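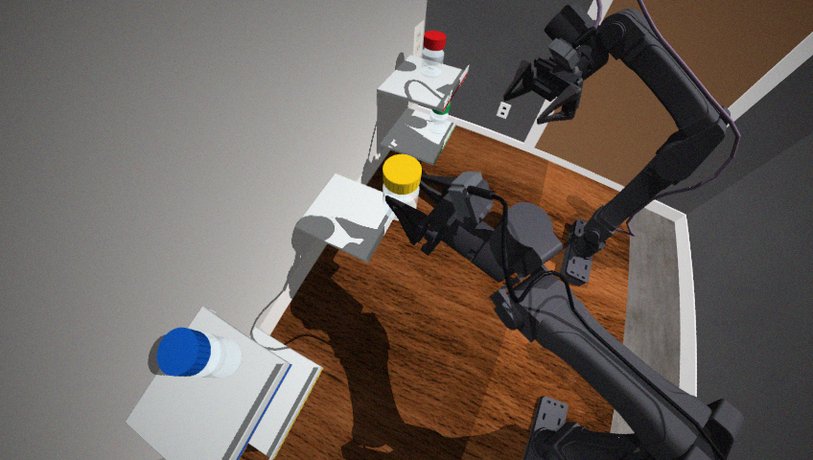 Does a reminder email bring back customers who left the shop before paying?

A reminder brings back a part of them, mainly when it arrives on the same day and speaks only of the products left in the cart.

Figure 2. White bottles with caps of different colors, rendered view.

4. Reminder Emails and the Unfinished Order

4.1 Background and setting

Many small online shops send an automatic email to a customer who put products in the cart and then closed the page. The practice is cheap and the software for it is usually part of the shop system. For this reason the owners seldom ask what the email is doing. They see an order which comes after the email and they give the email the credit for it. In our interviews with the shops before the study, all of them described the reminder as useful, but none had compared it with sending no reminder at all.

We worked with Romamix, Betex, Ouazzani and Gadent. Romamix and Ouazzani sell household and personal care goods which customers buy again after some time. Betex sells work clothing, and Gadent sells small supplies for dental offices. The shops are of similar size but they have a different relation with their customers. At Gadent most buyers are known to the staff by name, while at Romamix a large share of the orders comes from people who buy for the first time.

The study includes 438 unfinished orders, collected over six weeks. An order was considered unfinished when the customer had entered an email address, had agreed to receive messages from the shop, and had left without payment. Orders which the customer completed within the first hour were removed before the groups were formed. We made this choice after a test period, in which Hajar Nasr noticed that many customers only changed from the phone to the computer and paid there. To count these people as "recovered" would be a mistake in favor of the email.

4.2 Procedure

Each unfinished order was placed by chance in one of three groups. The first group received a plain reminder on the same day. The second group received the same reminder together with a discount code. The third group received nothing. The text of the reminder was written by Ivana Sepúlveda and checked by each shop, so that the tone was not strange to its regular customers. The subject line named the shop and the word "cart" and had no question mark, no emoji and no first name of the customer.

The plain reminder contained a list of the products, the total price with delivery, and a link back to the cart. We asked the shops to take out the usual block of recommended products for the time of the study. Betex was not happy with this request, as the block is sold to its suppliers as advertising space, but agreed to it after a call with Ismail Helmy.

For every order we recorded if the payment was made within two weeks, if the discount code was used, and if the customer left the mailing list. Opening rates are not reported in this section. Several email programs now load the content of a message before the person reads it, and in our opinion the opening rate is no longer a measure on which one should build an argument.

4.3 Observations

Customers in the plain reminder group completed their orders more often than customers in the group without a message. The difference was clear at Romamix and Ouazzani and small at Betex. At Gadent we did not find a difference. The office assistants who order there told Nesma Fawzy that they fill the cart during the week and wait for the dentist to approve it. The order would be paid in any case, and the email only reached them at an inconvenient moment.

The discount did not improve the result over the plain reminder in the way the shops expected. More codes were used at Romamix than in the other shops, but a part of these customers had bought before at the full price. It is possible that they would have done so again. In one of the follow-up talks, a customer of Ouazzani explained that she now leaves the cart on purpose and waits for the code. We cannot say from our material how common this behavior is. Still, it is a cost that does not appear in the monthly report of the shop, where the discount is shown only next to the orders it "saved."

The number of customers who left the mailing list was low in all groups and we do not draw a conclusion from it.

The written replies to the reminder were something we had not planned to study. Some customers answered the email as if a person had sent it. They asked about the delivery cost, about a size, or about an invoice in the name of a company. Svitlana Pasichnyk read these replies together with the staff of Betex and found that most of them concerned information which was missing from the product page or was hard to find on a phone. At Betex the sender address was then changed from one that nobody reads to the address of the customer service. This change came after the end of the data collection and has no influence on the comparison.

4.4 Limits of the comparison

The groups inside each shop are small, and for this reason the differences between shops should be read with care. The study also took place in a period without large sales events. Before a holiday, a customer may leave the cart for another reason, for example to compare prices in many shops during the same evening, and a reminder could then have a stronger or a weaker effect.

A further limit is that only customers who had typed their email address are included. Persons who left earlier are not visible to us. The shops tend to speak of "abandoned carts" as one group, but a person who leaves at the delivery form and a person who leaves at the first product page probably have little in common. The next section looks at the delivery form itself and at the moment in which the full price is shown.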